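Clanholm Technical College - Student Project Boards
Board: Robotics Practicum
Topic: Processor placement task, rules and tolerances

kleckie (course staff)
Students are asked to use this thread for all questions on the processor task. Each team is to submit one written procedure covering the approach to the socket, the handling of the part, and the return of the arm to its rest position. The written procedure counts for 14 points. Please state which fingertip set you used.

Keir Leckie
Practicum Supervisor

team_jerkmont
Thank you. Our team requests clarification on section 5. The handout requires the arm to come straight down over the case. With the tower on its side, the drive cage stands to the right of the board, and we would prefer to enter at a slight angle from the left. Is this permitted?

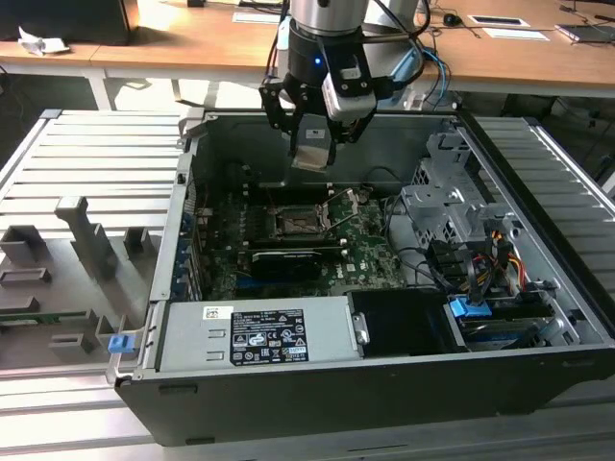 Arm over the open tower, socket frame raised.

kleckie (course staff)
An angled entry is not permitted in the graded run. The straight approach is the same for all teams and allows the runs to be compared. Teams may try other approaches in open lab hours, provided that a staff member is present.

onex_reader
With respect, I do not agree with this ruling. The purpose of the practicum, as stated in the January handbook, is for students to plan their own motion. A fixed approach leaves very little to plan. Our team wrote 4 versions of the path and they differ only in speed.

a.palfi
I would support the supervisor on this point. Last year the teams chose their own entry, and the review meeting was spent arguing over whose path was harder. There is still a good deal to decide near the socket - finger spacing, height above the heat spreader, and where the fingers may go without touching the retention levers.

Ákos Pálfi
Lab Assistant 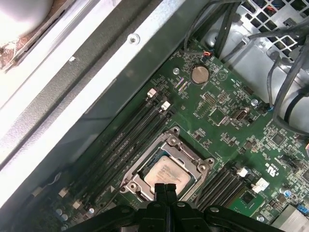
This page was last changed on 7 Jul 2026.

a.palfi
To add to my previous post: the two fingertips are narrow, but the linkage arms spread out well to each side of them. On this board there are memory slots on both sides of the socket, and the arms pass over that area. Teams that model only the fingertips will underestimate the room they need. Please include the full width of the gripper in your clearance drawing.

team_jerkmont
Understood. Should the drawing be made with the gripper open or closed?

a.palfi
Both, on one sheet.

onex_reader
I accept the point about clearance, and our drawing will be revised. I maintain that the entry angle should be left to the teams next term. The Michailidis team has asked me to record that they hold the same view.

kleckie (course staff)
The objection is noted and will be placed before the course review. For the present term, section 5 stands as written. Teams are also reminded that the pass mark for the safety quiz is 91 and that it must be met before any team member operates the arm.

team_jerkmont
Our clearance drawing has been uploaded to the team folder, with the open and closed positions in separate colors.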